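Adska Household Spending Diaries

Version of 8/17/19. Compiled by Naomi Temba and Kanini Barasa.

Adska holds weekly spending diaries from 200 households in the Colitz district. Each row is one purchase, with a category, a price and a household number. Fuel and rent are in a separate table.
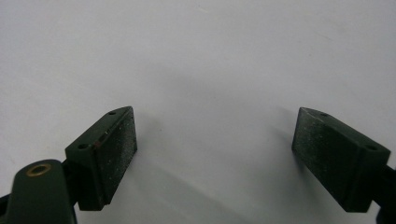

Dark green gripper fingers, open, over a white surface.

Diaries were kept on paper and typed up by hand. 18 households stopped before December, and their rows are marked "short" in the status column. Prices are as written, with no correction for inflation.

Known problems: shared meals are sometimes entered twice, and the "other" category is too broad.

Send corrections to Mwende Magesa.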